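Kerance workshop notebook
Search entries Search
2 comments 15 shares

October, Friday, after lunch

White work table, cleaning and resurfacing check

I write this down mostly for myself, but Regula asked for it also, so I try to be complete. The question was if we can keep the white table as it is, or if we must sand the top and paint it again before the paper work for Luvton begins. Ewan was for painting. I was for cleaning first, and looking after.

What I did in the morning. I took everything off the table, the cutting mats, the two rulers, the tape stand, the tin with pencils, and put it all on the shelf by the window. Then I brushed the top with the soft brush, always in one direction, towards the front edge. After this I wiped with warm water and a little washing-up liquid. I used 500 ml for the whole top and it was enough, I had some left in the bowl. The cloth was grey after the first pass and nearly clean after the third.

I did not use the spirit this time. In the spring we used it on the small side table and it took the shine in patches, and these patches are still there if one stands at the door and looks low along the surface. For the big table I prefer to be slow.

Glue marks. There were nine, all on the left half, where Ewan was sticking the Kingi boxes. I laid a damp cloth over each one and waited 15 minutes, then pushed with the plastic scraper. Seven came off in one piece. The other two needed a second time with the cloth. Please, for the next person – do not use the metal scraper, also not "only a little". I hid it in the drawer with the old plugs, so now you know where it is, but I ask you to leave it there.

After drying I went over with the dry cotton cloth and left it alone until after lunch.
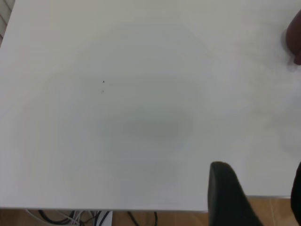
For flat paper work the top is good enough, this is my opinion. It is plain and matt, and white paper lies on it without a colour coming back from below, which was the trouble with the yellow table in the old room. A crumb or a small dark speck one sees at once on such a top, so the person who is cutting has no excuse. I would still wipe with the dry cloth before each sheet, because one grain under the paper makes a bump and the knife jumps over it.

The light is another matter. It is soft in this room and I like it, but anything which hangs or is held over the middle makes a grey shade on the table, without a clear edge, and this makes it difficult to judge if a sheet is clean or a little grey. Regula noticed the same with the Luvton samples last month. She sent two sheets back as dirty and they were not dirty, she found it out at the window. So we should do the final look at the window and not at the table. I wrote this on the card at the shelf.

Measuring. I put the long steel ruler on its edge in three places, across, along and on the diagonal, and tried to push a strip of thin paper under it. Across and along it did not go in. On the diagonal it went in a little at one place, at 315 mm from the left corner. I tried again with the other ruler and had the same result, so it is the table and not the ruler. For cutting it does not matter. For gluing the large Trovar sheets it could matter, and I would put the thick board under these.

Talked with Ewan by the kettle. He agrees to wait with the painting until the Luvton work is finished, but he wants that we try one coat on the underside first, to see how the paint dries and if it smells. I think it is a fair wish. He has half a tin at home and will bring it.

Still to do:
– felt pads under the back legs, they scratch the floor when one leans on the table
– new cotton cloths, the old ones leave fluff
– bring the mats back only when they are washed on both sides
– ask Regula which size the Luvton sheets have now, the list and the parcel say different things

If somebody eats at this table again, please use the tray.

2 comments

Ewan Gilchrist: Tin found, lid is stuck but the paint sounds liquid. Will try it on Friday next.

Regula Ruchti: The parcel is right, the list is old. I have washed the first mat.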